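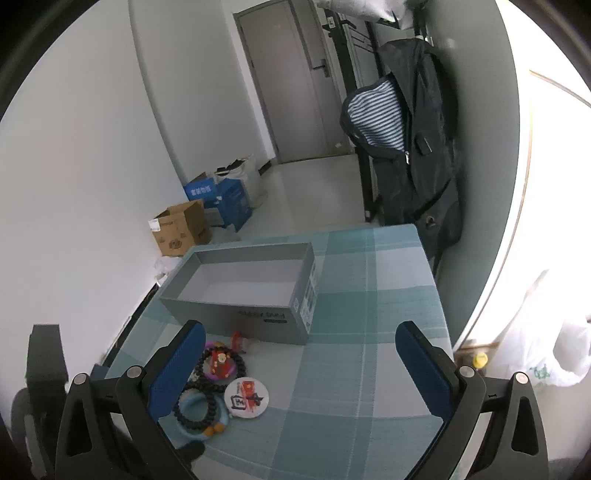

Trendeck Samonte urine strainer, reviewed

The Samonte is a reusable funnel strainer for patients told to catch a stone at home. I tested the 200 micron version over 19 days. The mesh is bonded to the rim instead of clipped, so no gap opens at the edge when the funnel is tilted.

Flow is adequate. It drains a full void without backing up, provided the mesh was rinsed after the last use. Dried residue slows it noticeably. The handle is short - too short for anyone with limited grip. 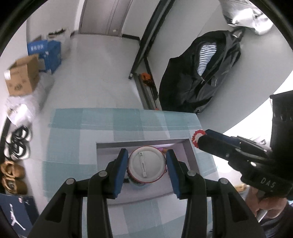

Ulesis Stone Clinic, Patient Equipment Team

Grit shows up well against the pale mesh. Getting it off is harder. Osvaldo Russo tried a dry brush and lost one fragment; tapping the inverted funnel over paper worked better. The supplied specimen cup has a tight lid and a writing area that takes ballpoint but smears with gel ink.

The printed instructions omit how often to replace the mesh. A revised sheet is due in December. Usable as it stands, with a longer handle wanted.

Settimio Ruggiero
October 8, 2021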